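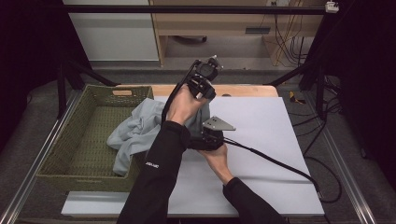
What is Overo?
Overo is a software toolkit for turning recorded hand demonstrations into control policies. It covers the whole path: reading the sensor streams, lining them up in time, cleaning them, training, and running the result on an arm. You can use all of it or just the one piece you need, and plenty of people start with the sync tool alone and stay there for months.

Do I need a robot arm to get started?
You don't! Recording, syncing, replay and training all work without one. A hand-held gripper, a laptop and a table will keep you busy for a good long while. The arm only comes in at the Flaltside stage, and even then you can run against the simulator first.

What are Flaltside and Bognár?
They're the two big modules. Bognár handles perception: it takes camera frames and gripper readings and works out where the hand is and how it's moving. Flaltside handles control: it takes what a policy wants to do and turns it into smooth joint commands. They talk through a small message format that you can read in any text editor (we're very fond of this, and so is anyone who has ever had to debug at 2 a.m.).

Why does the toolkit care so much about timing?
Cameras, encoders and the computer all keep their own clocks, and they drift. If a video frame is matched with the wrong finger position, the policy learns to close on cloth that it hasn't reached yet. Bognár checks for drift when a recording opens and again when it closes, then stretches the slower stream to fit. If the gap is more than 12 milliseconds after correction, the recording gets a warning flag. You can still train on it, but please look at it first.

How many demonstrations do I need?
It depends a lot on the task. Our towel folding starter set has 669 recordings and trains a policy that's good fun to play with. The pick and place set has only 133, since rigid blocks are so much kinder than fabric. Start small, train, watch where it fails, and record more of exactly that. Fresh recordings of the hard moments help far more than another pile of easy ones.

Can it handle cloth and other soft things?
It can, and this is the part we get most excited about. Cloth never lands the same way twice, so planning against a fixed shape doesn't get you far. The cloth planner skips the full 3D model and looks for edges and corners worth grabbing, then picks again after every move. It still struggles with thin, shiny fabric and with two items of the same color lying on top of each other. Both are on the list for the March release.

My replay looks jerky. Is something broken?
Probably not. The replay window shows raw poses by default, with no smoothing at all. Press S to switch to the filtered view. If it's still jerky there, open the tracking report and look for stretches marked "low texture." A plain work surface gives the tracker very little to hold on to, and a few printed markers near the corners usually fix it.

What happens when the policy asks for something impossible?
Flaltside checks every command against joint limits, speed limits and the keep-out zones you've drawn. A bad command gets clipped or dropped, and the reason goes into the log in plain words. These checks don't replace a physical emergency stop. Keep one within reach whenever an arm is powered.

Can I write my own plugins?
Please do! A plugin is one Python file with one class in it. Kelechi Etim wrote the template, and it comes with a test that runs against 1,348 saved frames, so you can find out fast if you've slowed something down.

Where do I report a bug?
Use the tracker linked in the site menu. Attach the log and the shortest recording that shows the problem. If the recording can't be shared, run the export tool with the "poses only" option, which leaves the video out.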